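Irko publishes results of household chore benchmark; cloth handling remains the limiting task

2023-07-05

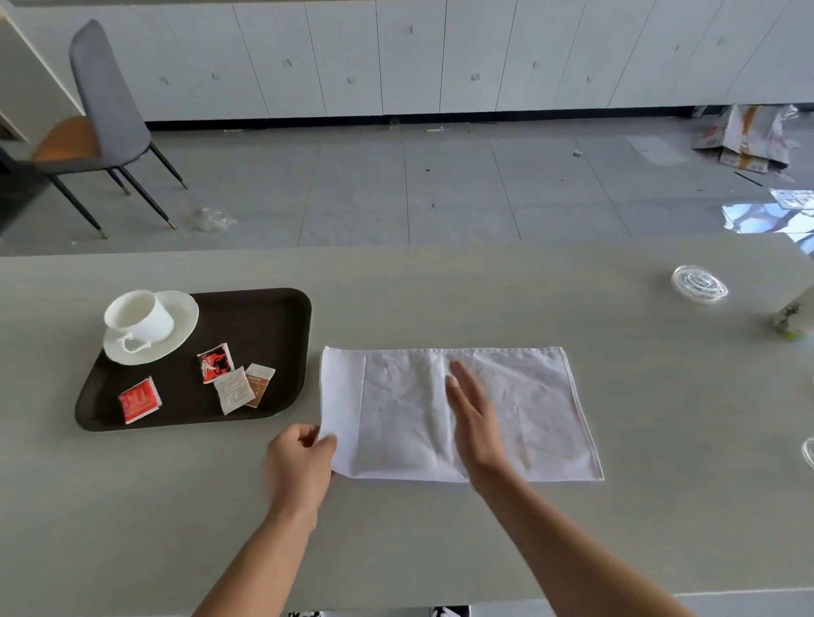 Irko has released the results of its Plutov benchmark, which asks whether current machines can complete ordinary household and shop-floor chores without assistance. Folding a thin cloth on a table shared with a tea tray remains unreliable.

The benchmark comprises 20 chores, each performed first by a person and then by an automated system under the same table layout. Testing began in March at the Fletby site. A total of 829 machine attempts were scored. Rigid-object chores, such as moving a cup and saucer, were completed consistently. Of the cloth-folding attempts, 51 met the standard for edge alignment.

Three failure modes were recorded most often: picking up two layers instead of one, losing the hem during transfer, and disturbing neighbouring items. People routinely hold one edge of a cloth while the other hand works across the middle. Few of the systems tested coordinated two arms in this way – most relied on a single grasp and a fixed path.

Shetty, which supplied the scoring software, has revised the alignment measure to allow for creases and translucent fabrics, where the boundary between layers is difficult to detect.

Irko does not consider any system tested ready for unsupervised laundry or table service. A second round will add 4 chores, including sorting small packets by colour.

The full protocol and score sheets are available from Irko on request.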